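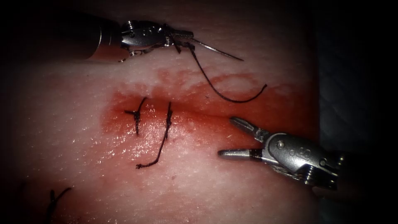

Last updated: 5th October

Hi Arben,

Quick catch-up on the Hornness enduro program and where the Prosumach money has gone so far. We've now run 302 training laps on the new loop, and the kids (sorry, our under-21 riders!) are finally getting the hang of the rock section – it's still slow, but they're riding it and not walking it.

We bought 2 used bikes from Cavalcanti, plus a pile of tires and brake pads. That leaves some $700 in the parts budget, and I'd like to hold on to it for the winter rebuilds if that's okay with you. Fuel cost us $471, a bit more than I'd planned, mostly down to the long drives to away rounds.

Results have been mixed. We had a great spring and a pretty rough summer, with a couple of bent forks and one clutch that gave up on the first special test. Grateck still owes us the timing transponders – I've called twice and will keep bugging them.

Next big thing is the March opener. Entries aren't in yet, but I'll send you the rider list as soon as I have it.

Talk soon, and thanks again to you, Arben Gashi, and everyone at the office!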